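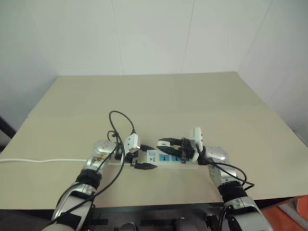 Power strip on the bench, lead running off to the left.

September, bench notes, power strips

Started 9.40. Kazue had the strips out of the cupboard already and had wiped the bench down. The idea for the day was to get through the mains strips from both rooms, decide which ones stay in use, label those, and put the rest in the crate for stripping.

The white one with the light blue panels is the type we have most of. The sockets are all along the top face and the lead comes out at one end. It's thin for what people plug into it upstairs, so these are to go on lamps and chargers only from now on. Shota agrees. Heaters and the glue pot go straight to the wall. I've put that on the sheet by the door and will say it again at the next tidy-up, as the last sheet got covered by the Zolleo order forms.

Order of work for each strip:

Unplug everything and leave it unplugged.
Run a hand along the whole lead, feel for flat spots and nicks. Bend it gently at the plug end and at the strip end.
Look into the sockets with the torch. Sawdust comes out with the soft brush. No compressed air, it pushes the dust further in.
Plug top off, check the cord grip and the fuse, plug top back on.
Continuity on earth, then live and neutral, at every socket.
Label with the number and initials.

The step that takes the time is the fifth one. With the strip loose on the bench it wants to walk away from the probe, and you end up holding it with your wrist. Kazue tried two strips of the rubber drawer liner underneath and that was much better. Cut a proper piece and leave it with the meter.

Meter is the old Bollska. The leads on it are getting tatty near the red probe and it gave a jumpy reading on the first strip until I swapped them for the spare set. Checked the first strip again after that and it was steady. Spare leads are now the main leads. Need to buy another set.

Strip 237: fine. Fuse was 13 A, changed to 5 A given what it's going to be used for. Lead good for the full length. Going back to the drawing desk.

Strip 358: earth was good at every socket except the one furthest from the lead, open there. Tried it several times, wiggled the probe, same each time. Shota thinks the contact has spread, I think it never seated. Either way it is not worth opening, the case is riveted. Lead cut off at the strip end so that it can't find its way back upstairs. Plug saved.

The long one from the Jayasinghe job still has their tape on it and paint in two of the sockets. Set aside until somebody asks them whether they want it back. Not tested.

The old brown one with no switch: out. No argument from anyone.

Labels. The paper ones from last time have mostly rubbed off, and on one strip all that was left was the glue. Changed to the cloth tape with the paint pen, wrapped round the lead a hand's width from the plug, not stuck to the case. You can then read it with the thing plugged in under a desk. Let the pen dry for 10 minutes before winding the lead up or it prints on itself. Found this out on 237 and did it again.

Winding: loose loops, one hook-and-loop tie, no wrapping round the strip itself. The worst lead damage we found was at the strip end on ones that had been wound tight round the case and shoved in the drawer. Kazue wants hooks on the cupboard door instead of the drawer. I've measured the door and there's room if the Jamlow tins move down a shelf.

Stopped at 12.15 with the bottom drawer still to do. Those are mostly the short ones with the kettle type ends.

To do:
Spare meter leads
Drawer liner, cut to bench width
Box of 5 A fuses, we're down to the last few
Hooks for cupboard door (Kazue)
Ask about the Jayasinghe strip (Shota)
New register page, the old one has 358 down as passed

Recent entries
Cupboard door hinge, second attempt
Glue pot thermostat
Jamlow tins: what's in them
Bench vice jaws, new faces
Sorting the kettle leads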